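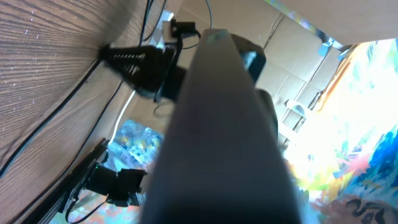 6/19/19

Back from Vimthorpe, then, and I promised a few people I'd write up whether it lives up to the leaflets. It doesn't, but I had a decent weekend, and I'd rather say both things than pick one.

The leaflet calls it "the undiscovered harbour town". There were two coaches in the car park when I arrived, so somebody has discovered it. I'd booked at a guesthouse called the Killel on the strength of the words "sea glimpses", and I do now know what a sea glimpse is. It's a grey stripe between a chimney and another chimney. The bed was good and the landlord left me alone, two things I care about far more than the view.

Efe Ogundipe went last September and told me I had to do the cliff path. She described it as an easy stroll. Efe runs up hills for fun and I should have remembered this before setting off in the shoes I was wearing. There are 200 steps at the far end according to the sign at the top, which is an unhelpful place to put it. The views are fine. You look at the sea, then you go round a corner and look at it again. I did like the stretch by the old lime kiln, where there's a bench out of the wind and a gap in the hedge, and I stayed there long enough to eat a whole packet of ginger biscuits.

Now, the boat trip. Every rack in town has the card for it: seals, puffins, "a chance of dolphins". I asked the man selling tickets how good a chance and he said it was a good chance. I asked when they'd last seen one and he said he'd only started on Tuesday's rota change, or something like that, I lost the thread. It cost £40. We saw seals, I'll give them that, fat ones, lying about on the rocks and clearly used to being shouted at in several accents. We saw a bird that the guide said was a puffin and the woman next to me said was not.

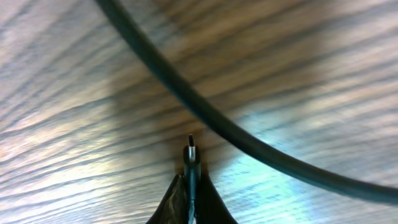

Is the boat trip worth the money?

Only if you like being on a boat for its own sake. Take the seals as the main event, forget the dolphins, and sit at the back if the swell's up.

The museum was the surprise. It's called the Magbanua Rooms, up a side street behind the chemist, and it claims 3,000 objects from the town's fishing days. I suspect a fair few of those are individual hooks. But the labels are written by someone with opinions (one says the harbour wall was "badly designed and everyone knew it") and I stayed until they wanted to lock up. Two families came in, looked for the café, found there wasn't one and left. Their loss.

Food: the famous crab sandwich is mostly sandwich. The chip shop at the bottom of the hill was better and had no write-ups in the window at all, which I'm starting to treat as a recommendation.

Kiprono Nzioka has asked if I'd go again. Possibly, out of season, with proper shoes, and not on the boat. The last bus back to the station goes at ten to six whatever the timetable on the seafront says, so check with the driver on the way in.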